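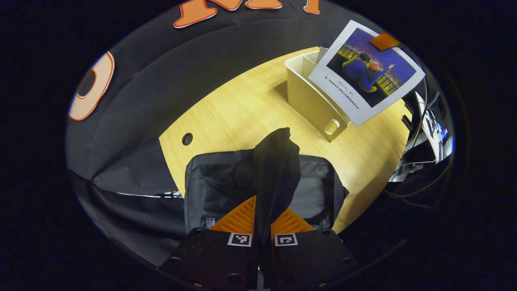 Bronchiectasis is a long-term lung condition in which parts of the airways become permanently widened and scarred. The damaged airways clear mucus poorly, so it collects and is easily infected. Repeated infection causes further damage to the airway walls.

Signs and symptoms

The main symptom is a daily cough that brings up sputum. Other symptoms include shortness of breath, wheezing, tiredness and chest pain. Some people cough up blood — usually small amounts, though heavy bleeding is a medical emergency.

Causes

Known causes include severe pneumonia, whooping cough, tuberculosis, cystic fibrosis, immune deficiencies and primary ciliary dyskinesia. In many adults no cause is found.

Diagnosis

The condition is confirmed by CT scan of the chest. A typical finding is an airway wider than the artery that runs beside it. Sputum is cultured to identify bacteria, and breathing tests measure airflow.

Treatment

Treatment aims to clear mucus and limit infection. Airway clearance exercises are taught by a physical therapist. Flare-ups are treated with antibiotics, often for up to 2 weeks. People with 3 or more flare-ups a year may be offered long-term antibiotics. Surgery is reserved for disease limited to one area of the lung.

See also: Chronic bronchitis, Atelectasis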